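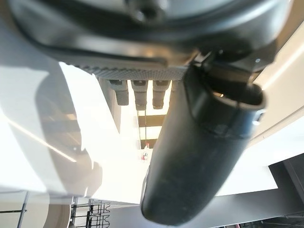
The case for a slot limit on Lekota Reservoir

The bag limit on Lekota has stood at four trout per rod since the fishery opened to day tickets. It is easy to print on a permit and easy to check at the ramp. It is also the wrong tool for the water we have now, and I think it should be replaced with a slot limit before the next season opens.

A bag limit controls how many fish leave the water. It says nothing about which fish leave. On a small put-and-take pond this hardly matters, as every trout went in at the same size and few of them will see a second winter. Lekota is a different kind of water. It covers 157 acres, has two feeder streams with usable gravel, and holds a wild brown trout population that was there before the first hatchery truck. The stocked rainbows and the wild browns are counted together under the current rule. An angler who keeps four rainbows straight from the truck and an angler who keeps four mature hen browns have both complied.

The two catches do not cost the fishery the same thing. A rainbow can be replaced by writing a check. A large hen brown carries more eggs than a small one, and larger eggs, and she will use the gravel at the top of the Pratow arm whether or not there is money in the budget that year. As a rule of thumb, a hen produces in the region of 2000 eggs per kilogram of body weight. Remove a few of the biggest each fall and the loss shows up as a missing year class that no one notices until it should have been catchable.

What I would propose is simple. Browns between 10 and 14 inches may be kept, two per rod per day. Everything above and below goes back. Rainbows stay under the existing limit of four, with the combined total also capped at four. The numbers should be reviewed after three seasons against the scale samples.

The usual objection is that released fish die anyway. Some do. The rate depends on water temperature, hook type, and time out of the water, and all of these can be managed. Single barbless hooks should be required on the whole reservoir, bait included. Bait fishing for browns should stop at the Pratow arm markers, where most of the deep hooking takes place. When the surface temperature passes 68 degrees at the dam, the ticket office should close the brown trout fishery for the day and leave the rainbows open until the limit is reached. Anglers who have taken their four should then stop, instead of fishing on and releasing tired fish.

The second objection is enforcement. Two species with two rules are harder to police than one number, and some anglers will misidentify fish in poor light. I accept this. Estuvholm has run a slot on its upper lake for several years with a measuring board bolted to each jetty and a color plate of both species beside it. The boards are cheap, and checking a fish against one takes less time than weighing it.

The third objection is the one I take most seriously. People who buy a season ticket want to bring home a big fish once in a while. Gorneo, down the valley, serves that demand well, with large stocked rainbows and no pretense of being a wild fishery. Lekota does not need to copy it.

The rules meeting is in November. Written comments can be left at the ticket office until then, and the draft wording is pinned up next to the catch return box.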